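Prindora 300 Battery Maintainer and Charger

Item in stock at Lillden Auto Supply. Ships within 3 business days.

The Prindora 300 is a charger and maintainer for 12-volt car, light truck and motorcycle batteries. It is meant for vehicles that sit for weeks at a time: a second car, a convertible stored over the winter, a pickup that only goes out when there is something to haul. It will also bring a low battery back to full charge overnight in most cases, although a larger truck battery can take longer.

The charger works with standard flooded lead-acid, AGM and gel batteries. You choose the type with the button on the front, and the choice stays in memory if the power goes out. It is not suitable for lithium batteries or for 6-volt or 24-volt systems.

Once the battery is full, the unit drops into maintenance mode. It checks the voltage and tops up the charge when needed, so it can be left connected for the whole storage season. The green light stays on in this mode. A slow amber blink means charging is in progress. A red light means the clamps are reversed, the battery is too low to be detected, or the connection is poor. In the last case, clean the terminals with a wire brush and try again before you decide the battery is bad.

What comes in the box

Prindora 300 charger
Clamp lead
Ring terminal lead with fuse and weather cap
Wall mounting bracket and screws
Printed manual

The ring terminal lead can be left bolted to the battery. Route it to a place you can reach without tools, such as behind the grille or beside the hood latch, and keep it clear of belts, fans and exhaust parts. Many owners with a Cimska roof carrier or snow plow on the vehicle all winter prefer this lead because the hood does not have to be opened each time. 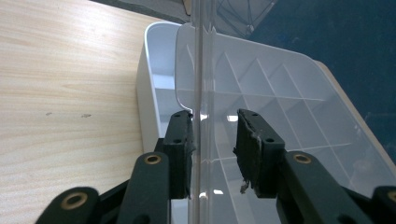
The output cord is 16 feet long, enough to run from a wall outlet to the far side of most single garages. If you need more, extend the wall side with a grounded extension cord — do not splice the output side. The case is sealed against dust and splashes but should not be left in standing water or under the car where snow will melt onto it.

Connecting the charger

Turn the ignition off and remove the key. Unplug the charger from the wall. Attach the red clamp to the positive terminal first, then the black clamp to a bare metal part of the engine or chassis away from the battery and fuel line. Plug the charger in and select the battery type. To disconnect, unplug from the wall first, then remove the black clamp and then the red.

Some newer cars have the battery in the trunk or under a seat, with jump posts under the hood. Check your owner's manual to see if charging through the posts is allowed. On cars with a battery sensor on the negative terminal, the black clamp should go to the chassis point shown in the manual.

Charge in a place with open air. Lead-acid batteries give off gas while charging, so no smoking and no open flame nearby. Never charge a frozen or cracked battery.

Choosing between the 300 and the Chornovol model

We also carry the Chornovol shop charger, which is larger, has a cooling fan and includes an engine start setting. It is the better choice for a repair shop or a fleet. For one or two vehicles at home the Prindora is quieter, takes up less shelf space and costs less. Neither unit will recover a battery with a dead cell.

If you are not sure what kind of battery you have, look at the label on top. If the label is gone, bring the battery to our parts counter and we will test it at no charge. Danylo Zhuravel runs the counter and can also check the alternator output while you wait, if the vehicle is drivable. A weak alternator will keep draining a good battery no matter how often you charge it.

Warranty and returns

The charger has a warranty of 3 years from the date of purchase against defects in parts and assembly. Cut cords, water damage and opened cases are not covered. Keep your receipt. Unused units in the original box can be returned within 17 days for a refund, and the buyer pays return shipping unless we sent the wrong item.

Replacement leads, fuses and mounting brackets are sold separately. The older ring terminal lead, sold until May, used a different plug and does not fit this version without an adapter.

Page updated 8 August 2025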